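9/24/19

Glaze tests, batch two of the teal. Kiln came down to 70 overnight so I opened it first thing. Rokeya was in by then and we unloaded together.

Fourteen tiles and the four trial mugs. Tiles all came off the shelf clean. One mug has stuck at the foot where the glaze ran, and I had to tap it loose. Foot ring is chipped, so that one is scrap, but I have kept it for the section cut. 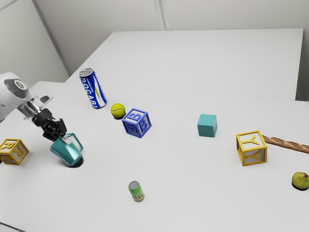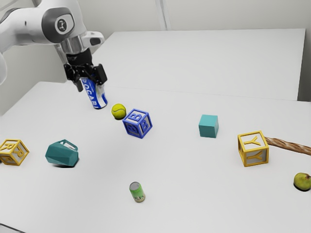 Recipe as fired: the Macedo frit at the same weight as last time, copper carbonate dropped a little, whiting unchanged. I sieved it twice. Last time it was only sieved once and we had specks on every tile, and this time there are specks on two. Both of those came from the bottom of the bucket, so I think it is settling and I did not stir it well enough before the last few dips. Next time stir between every tile, even if it looks fine.

Firing log. Up to 700 slowly with the top bung out, then bung in and full rate to the top. Controller read 1429 at the moment it threw the fault, and that can't be right. The elements would not have survived it and the cones say otherwise. The reading dropped back to something sensible within a minute and the firing carried on. I think the thermocouple is on its way out, or the connector at the back is loose again. Pushed it in hard this morning and it did seem to move. If it reads oddly on the next firing we change the thermocouple, no more fiddling with it. There is one spare in the drawer under the scales.

Cones: lower shelf bent to where we want it, top shelf a touch further over. Same difference between shelves as in the last firing. The runny mug was on the top shelf, near the back.

Colour. On the white body it is close to what Drustham asked for, maybe slightly too green. On the buff body it goes dull and I would not offer it. Ayane disagrees and likes the buff ones. She has taken two of those tiles home to look at in daylight. Please bring them back, they are the only ones with the thick dip.

Thickness matters more than I expected. Three-second dip is thin and breaks brown on the edges. Five seconds is good. Eight seconds runs, even on the lower shelf. I have written the times on the backs of the tiles in iron wash, apart from the first two, which I forgot. They are the pale ones.

Crazing: none that I can see on the white body with the ink test. Fine lines on one buff tile. I'll ink them all again on Friday, as the last lot took a few days to show.

Sarness rang about the clay. Order 3771 is short by two bags and the rest will come in October. We have enough white body for one more round of tests but not for the full set of mugs as well. I said to send what they have.

To do:
Cut the scrap mug and measure the glaze at the rim, middle and foot.
Mix batch three with less copper again. Weigh it on the Jurkamel scales, the old ones drift.
Grind the top shelf and put fresh wash on it. There is a ring of glaze at the back.
Rokeya to ring Drustham and ask whether they want the inside lined in white or left the same colour as the outside. The drawing doesn't say.
Order more cones, we are on the last box.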